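Leftover laminating film, is it worth keeping the offcuts?
Posted in Crafts & Paper, Friday

tadska
I make bookmarks and plant labels for our spring fair and I've ended up with a whole shoebox of trimmings from laminating. Some are long skinny strips, some are just slivers. I hate throwing them out but they curl like crazy, and last time I tried to use one it jammed in my machine and I had to take the back off with a butter knife (don't do this). Can I flatten them? Is there any use for them at all? I've got 100 labels left to make and I'm trying not to buy another pack.

Úna Hennessy
Oh, I've been there! First thing, don't feed small bits through on their own, ever. They wrap around the roller. If you want to use a scrap, put it inside a folded sheet of parchment paper and send the whole thing through, folded edge first. My old Pillance has survived years of that.

For flattening, I lay the strips between two sheets of printer paper under the heaviest cookbook I own and leave them for 7 days. The wide ones come out pretty good. The narrow ones that taper off to nothing are a lost cause in my opinion — they spring right back.
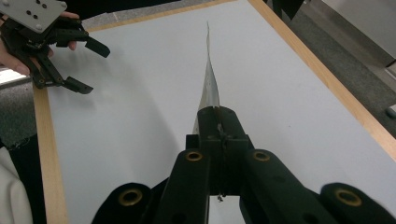

A thin strip with plenty of curl in it.

Anything wider than my thumb I keep, and the rest goes in the trash. I did try saving every last piece one winter and all I got was a messy drawer. The decent strips make nice see-through tabs for recipe cards, and my sister punches holes in hers and uses them as seed markers with a paint pen. Pencil won't stick, so skip that.

Tadhg Coughlan
just buy the bigger pack, its cheaper per sheet

Mahuika631
Agree with Úna on the parchment. One thing to add, check whether your scraps have been through the heat already. If the edges are sealed together they won't stick to anything again, so they're only good for tabs. If you can still peel the two layers apart with a fingernail you can use them for small labels. Leave a little border all the way around when you trim or the damp gets in. Mine went moldy by December.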